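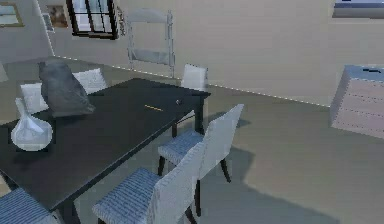 Budget planning for a household robotics program: simulation first, or hardware first?
Posted by UndaFacilities, 7 August 2022

Our organization operates a training center for adults returning to work, and the board has approved a small program in household robotics. The intent is that participants learn to set up and supervise a mobile robot with one arm as it performs ordinary tasks indoors, such as clearing a table or moving small objects from one surface to another.

We have been allotted 3000 dollars for the first year, excluding staff time. Two proposals are before us. The first would apply nearly the whole amount to a used arm from Merlow, mounted on a base that we would build ourselves. The second would purchase one capable workstation and run all tasks in simulated rooms until the following June, at which time a request for hardware would be submitted.

I would appreciate guidance from organizations that have made this choice. In particular, I wish to know which costs are commonly left out of the first request, and whether time spent in simulation reduces the later hardware expense.

ChávezLab

We faced the same decision and began with simulation. I would recommend that course to you, with certain cautions.

The principal benefit for the budget is that the simulated rooms allow you to write your hardware requirements before you spend. Our participants ran table and counter tasks in a number of furnished layouts, and we recorded the reach and height each task called for. The arm we had first intended to request was too short for our dining table tasks. Had we purchased it, we would have had no funds left to replace it.

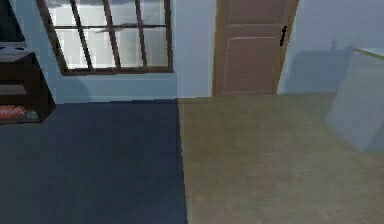
Floors deserve the same attention. A base that travels well on a hard surface may behave differently where a carpet begins, and a simulator will tell you only as much as its floor settings allow. We therefore placed a separate line in our second request for wheels and a short on-site trial. Doorways should be measured in the actual building, with the door open, before any base is ordered.

The costs most often omitted, in our experience, are the following:

Graphics memory. The minimum stated by the software was not sufficient for us once two camera views were running.
Storage for recorded runs.
Spare gripper pads and cables, in the hardware year.
An emergency stop, if it is not supplied with the arm.
Shipping for repairs, in both directions.

We also set aside 2 weeks of staff time for installation and used all of it.

marten_k

Get the arm. People lose interest looking at a screen. We used Flisex for ours and it was fine.

Eastwing Programs Office

I must respectfully differ with the reply above, although the point about interest is a fair one. An arm purchased with nearly the entire allotment leaves nothing for the first failed motor, and a program with one broken arm has no program.

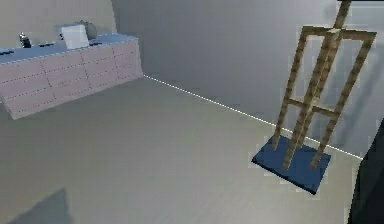
Tall and narrow furnishings were the difficulty for our group. Paths that cleared a cabinet without trouble came too close to slender uprights, and the arm had to be folded before the base could turn. We learned this at no expense in simulation. It led us to ask each supplier for the folded dimensions of the arm as well as its full reach - a figure that was missing from most of the quotations we received.

For your purposes, I would suggest that the request be divided into 3 parts: the workstation, a modest reserve, and a written hardware specification to be delivered by the end of June. Boards are generally more willing to fund a second year when the first has produced a document they can read. Please also ask whether the supplier will hold its price for 90 days, as our own approval process took longer than the quotation allowed.

Should you decide on a used arm in spite of the above, request the service record and confirm that the controller software still receives updates. Merlow answered such an inquiry from us in writing. Other sellers did not reply.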